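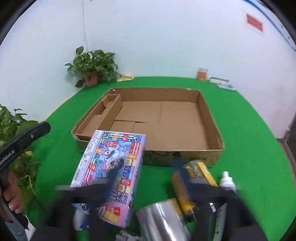
Selon Halina, une pince qu'on tient à la main, ça ne remplacera jamais un vrai bras télécommandé, et elle me l'a répété deux fois au téléphone avant même que j'ouvre le colis. Sa réserve est sérieuse : si la main va trop vite, les données sont bonnes à jeter.

Bon, moi, après deux semaines avec le kit Kurora, je suis conquis ! Deux poignées, deux doigts noirs par pince, une caméra embarquée, et on part ranger des courses dans un carton comme on le ferait chez soi. La boîte de jouet tout en hauteur, avec ses petits drapeaux et ses cases numérotées, est devenue mon objet fétiche. Elle est grande, elle bascule facilement, il faut la prendre bien au milieu et l'incliner un peu vers le carton. Au premier essai je l'ai couchée sur le rouleau argenté. Au quatrième, ça passait tout seul.

Côté prise en main, j'ai compté 15 minutes entre le déballage et le premier enregistrement, calibration comprise (la notice est en anglais, mais les schémas suffisent). La gâchette est douce, presque trop au début, on a tendance à écraser les emballages souples. Lena m'a conseillé de desserrer la molette de 4 crans et c'est le jour et la nuit.

Ce que j'aime moins : le logiciel. Il découpe les séquences automatiquement, très bien, sauf qu'il confond une hésitation avec une fin de geste. Sur ma session de septembre, j'ai dû recoller 14 séquences à la main, un café dans l'autre. Le support de Romonus, qui distribue le kit, m'a répondu le lendemain matin avec un réglage caché dans les préférences. Depuis, plus de souci.

L'autonomie tourne autour de 6 heures, largement de quoi fatiguer l'épaule avant la batterie ! Pour les petits flacons à bouchon, je garde quand même un doute : les doigts d'origine glissent dessus. Ksawery me prête ses embouts en silicone la semaine prochaine, je referai toute la série avec et je mettrai les réglages en bas de ce billet.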